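Sorting the Small Stuff: One Wire Basket, One Table, Done by Lunch

By Ximena Palma
Posted in May

Quick one today. I've got a class to set up at noon and the craft table is a mess again, so I'm writing this while I do it.

You know the stuff I mean. Pom poms. Sponge balls. Glitter puffs from two winters ago. The bits that are too small for a shelf and too big for a pill box. They end up in a drawer and then the drawer won't close.

What you need:

One shallow wire basket, the fine mesh kind
A clear table
A damp cloth
A bag for the stuff you're tossing
Paper tags and string, if you're a tag person

That's it. Don't go shopping first. Most people have a basket somewhere with three dead batteries and a takeout menu in it. Use that one.

Step 1. Clear the table. All the way. Mugs too. Wipe it down, let it dry. Glitter sticks to a damp table and you'll be picking it out of the grain till Christmas.

Step 2. Empty the drawer onto an old sheet on the floor. Not on the table! Table is for the basket only. I skipped this the first time and had beads in the carpet for weeks. Vacuum found them eventually. Loudly.

Step 3. Basket goes toward the back of the table, long side facing you. Leaves you room in front for your arms. If yours has a handle or a bar over the top, fold it down if it folds. If it doesn't, work in from the ends.

Step 4. One thing at a time. I know. Sounds slow. But grab a handful and you'll just be moving the pile from one place to another. Pick up one piece, look at it, decide. Keep, toss, give away. Five seconds each, tops.

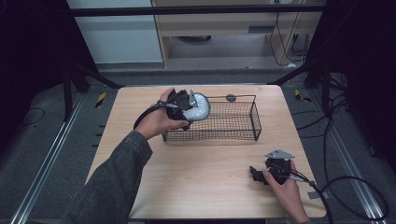 Start at the left end and work across. Soft round things first, they take up the most room and they roll. Set them down, don't drop them, or they bounce right out the other side of a shallow basket. Anything with glitter stays together in one corner. Glitter travels. You want it traveling in one spot only.

Step 5. Check every puff before it goes in. Squeeze it. If it sheds all over your fingers, it's done, toss it. If it's flat but otherwise ok, roll it between your palms a few times and it'll usually come back some.

Step 6. Fill one layer. Stop. The whole point of a shallow basket is you can see what's in it. Second layer means you forget the first layer exists. Got too much? Second basket, or be tougher on the keep pile.

Step 7. Flat stuff goes last, standing up along the side. Felt circles, foam shapes, that sort of thing. Really tiny stuff (seed beads, sequins) does NOT go in mesh. Jar with a lid. Learned that one too.

Step 8. Tag it if you want. I tie mine on the end so it doesn't hang in the way when I'm reaching in.

A few extras

My old basket came from Flokudport, the closeout place, and it's held up fine. One wire popped loose at the corner and I bent it back with pliers. Check yours for loose ends before you let kids near it, they're sharp.

Fermín asked if you can line the bottom. Sure. Piece of felt cut to size. Thing is then the dust has nowhere to go, and without a liner you just lift the basket, shake it over the trash, and your done. I go without.

Sándor uses his for cat toys. Same idea, same steps. Wash the toys first please.

If you have kids helping, give each one a color. "You're in charge of white." Works way better than "help me clean up," which has never worked in my house. Little ones like the putting in part and not the deciding part, so you do the deciding and hand things over.

How often? I do mine on a Monday when I rember, which is maybe every other month. The basket part goes fast once the drawer's been done right the first time. It's the drawer that gets you.

Ok, class. Next week I'll do the ribbon box, it's worse than this.

Contact: Ximena Palma at Huenchumán Craft Room | Copyright Huenchumán, all rights reserved | Back to top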